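Hand-held gripper: hard flat pads or the soft ones for folding cloth?

Posted by Jussara Paiva
July 1, 2023
2 min read

I'm collecting demonstrations of cloth folding with a hand-held gripper, the Triter, with the camera mounted on the tool looking down between the fingers. Later the same fingers go on a Rangel arm, so whatever I pick has to work on both.

I've done 200 folds with the flat black pads that came with it and 40 with the soft ribbed ones from Rutside. The flat pads sit well on a bench but I lose the edge of the cloth more often than I'd like, mostly on the second fold. The ribbed pads hang on better but they bring up two layers when I only want one. Bench is a pale wood-look surface, cloths are ordinary microfibre.

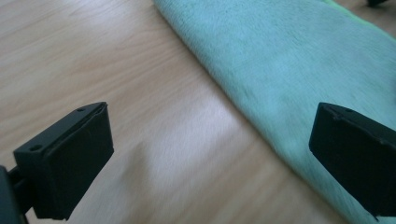 Flat pads, fingers open, the right one over the folded cloth.

The other thing is glare. I get a white patch on the bench between the fingers and the picture goes soft when I move quickly. Is it worth changing the camera too, or should I sort out the pads first? I don't want to change both and then not know which one helped.

3 comments | 11 shares

Onni Laitinen

Pads first. Keep the flat ones and stick a thin strip of silicone along the bottom few millimetres of each. The rest of the face stays smooth, so the cloth still slides off when you open up. Full ribbed pads grab everything, that's been my experience as well.

For a fair comparison, use the same cloth, the same starting fold and the same person on the tool. Swap pads every 20 folds or so instead of doing one lot and then the other. Your 200 came first, so you were probably better at it by the time you got to the 40.

On the glare, move the lamp before you spend money. Bounce it off a wall or put baking paper over it. Then shorten the exposure and see if the blur is any better. If you do change the lens or the camera, redo the calibration and label the old recordings so they don't get mixed in.

juvimeo_user

We use the Juvimeo controller and it was fine with both kinds of pad. Check your finger screws are tight.

Grey_Harbour

Agree with the silicone strip, but it wears. I change mine when it starts to look shiny. Also wipe the flat pads with alcohol now and then, lint builds up on them and they get slippery. I noticed it back in March and had been blaming the closing force the whole time.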